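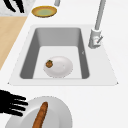 Hi all,

Keegan Tapsell wrote:

> Has anybody on the list baked with dried limes? My neighbor gave me a bag of the Shirazi ones and I've only ever dropped them in soup. Also, is Gordale flour worth the extra money for cookies? Mine spread like pancakes.

Keegan, yes! I've been putting dried lime in cookies since May and I can't stop. Crack them, pick out every seed you can find (they're bitter, and one missed seed will ruin your afternoon), then grind the rest as fine as your grinder will go. I use 2 teaspoons in a batch and a bit of fresh zest on top, and the smell when the tray comes out is just wonderful. 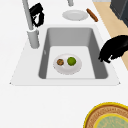
*Cookie and lime, sharing a plate.*

On the flour, I went back and forth between Gordale and the cheap store bag all spring and I can't taste a difference in a cookie. Bread is another story. Your spreading sounds like warm butter to me. Chill the dough until it's stiff, and if your kitchen runs hot like mine, chill the tray too. I bake at 350 and start checking after nine minutes.
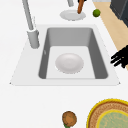
Measuring is the other thing I'd look at. I scooped flour with the cup for years and got a different cookie every time (my sister still brings up the Christmas ones). Now I weigh it, 186 grams for my small batch, straight into a plain round white bowl, wide and shallow like the one in the sink there, so I can see any lumps before the butter goes in. My old Vamance scale drifts a little, so I zero it twice.

I also tried the date version from the Dana booklet, the one Mateja copied out for us, and it was nice but very sweet. Next time I'd cut the sugar by a third and use up to 5 dates, chopped small. Has anyone frozen that dough? I'd love to have some ready before my cousins come. 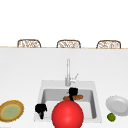

Mateja Obradović thinks the date dough freezes fine so long as it's rolled into balls first, and she'd leave the lime out until baking day so it doesn't turn bitter. I'm going to try half with and half without, and I'll write back once we've eaten them!

Keegan, let me know how the chilling goes.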